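The Zornmont Evaluation, Unit 2

The Household Services Division of Holetano received the Joly kit on a Wednesday, in a gray carton with the seal intact. The terms of the trial were printed inside the lid. The resident would perform the listed tasks with the hand grip supplied. The service would learn from the performance. After 400 tasks, the service would perform them alone.

The Division assigned the kit to a resident of Vulletlow whose application had been found complete. The resident was instructed to work at the usual pace and to leave the home in its usual condition. Both instructions were followed.

Progress in the first month was satisfactory. Folding was rated 2 on a scale of 3, and the reviewer noted that the sleeves of shirts were handled with care. It was further noted that the resident had begun to fold garments that were already folded – a matter on which the terms were silent.

In July the Division wrote to advise that the target had been met and that the grip should be returned in its carton. No reply was received. The daily records continued to arrive, most of them before seven in the morning. They showed the same few garments, opened, smoothed and closed again on the ledge by the window, where the light was good.

The Division considered whether to end the service. The Zornmont office, which had supplied the software, reported that the Joly unit no longer needed instruction and had been accepting the records all the same. It had filed each one under a heading of its own making. The heading was "Morning."

The purchase was approved with one change to the standard terms. The clause on the return of the grip was struck out, and the carton was sent to storage.

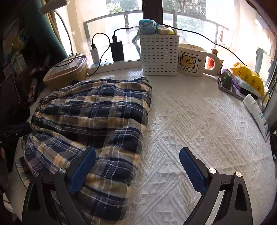

Plaid garment on the window ledge, from the Vulletlow records.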